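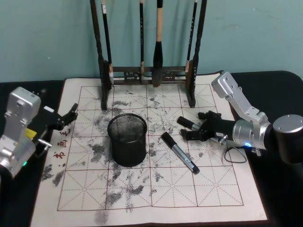
From: Igor Zawadzka
To: Flimbridge teleop list
Date: 19 May 2020
Subject: Re: pens into the pot, how slow is too slow?

Hello all,

Sorry for the long gap, I've been meaning to answer this properly and kept getting dragged back to the Golline cabling. Quoting the bit I'm replying to:

> We've been recording the tidy-up task (loose markers into a mesh pot) by
> remote control, one person driving both arms. Our new starters take ages
> over each pen and the old hands whip through it. Do you throw the slow
> ones away? And do you always use the same arm? We've got 145 runs so far
> and I'd hate to bin half of them.
>
> Munteanu group

Please don't bin them! Or not yet, anyway. We did exactly that last September, chucked everything over a time limit I'd more or less made up over lunch, and the arm we trained on what was left was horrible. It went at the pot like it was late for a train. All the little corrections had gone, you see, the bits where somebody comes in at a bad angle, stops, backs off and tries again. Those are gold. When we put the slow runs back in it calmed down a lot and started lining itself up before dropping.

What I do cut is dead time. If the person driving stops to scratch their nose or ask me where the biscuits are, the arms just sit there, and the robot will happily learn to sit there too. So I trim any pause of more than 2 seconds where neither arm is moving, and leave everything else alone, wobbles included. A hesitation with a bit of movement in it stays. I went back and forth on this and I'm still not certain 2 is the right number, so if any of you have tried something shorter I'd love to hear.

On which arm: we let people use whichever is nearer to the pen, with one rule, which is that you decide before you move. The runs that really did us harm were the ones where somebody set off with the left, changed their mind halfway and brought in the right. Half of Gornumby's old set is like that (sorry, Gornumby, you know I love you) and you get an arm that dithers.

A few other odds and ends while I'm here. Pick the pen up nearer the cap or nearer the end, I don't mind, but do mix it up. For ages all of ours were held in the middle and the first pen that rolled up against something had us stumped. Tip the wrist early, well before you get to the rim, it's so much easier than trying to do it when you're hovering right over the pot and can't see past your own fingers. And move the pot between runs! We forgot for a whole afternoon once and got a robot that was brilliant at putting pens in precisely one spot on the table.

New people get 15 goes that we don't record, then 6 that we do, then a break whether they want one or not. Tired driving looks fine when you watch it back and trains terribly. I've no idea why, I only know I can tell from the results which ones were done just before home time.

Oh, and somebody asked off-list about busy backgrounds. We leave all sorts on the table now, paper with patterns and scribbles on it, brush stands, whatever is lying about. It made things worse for the first few sessions and then a fair bit better, so give it time before you give up on it.

Munteanu people, if you can send me a handful of your slowest runs I'll put them through our trimming script and send them straight back so you can see what it does to them. The script is a mess but you're welcome to that as well.

Cheers,
Igor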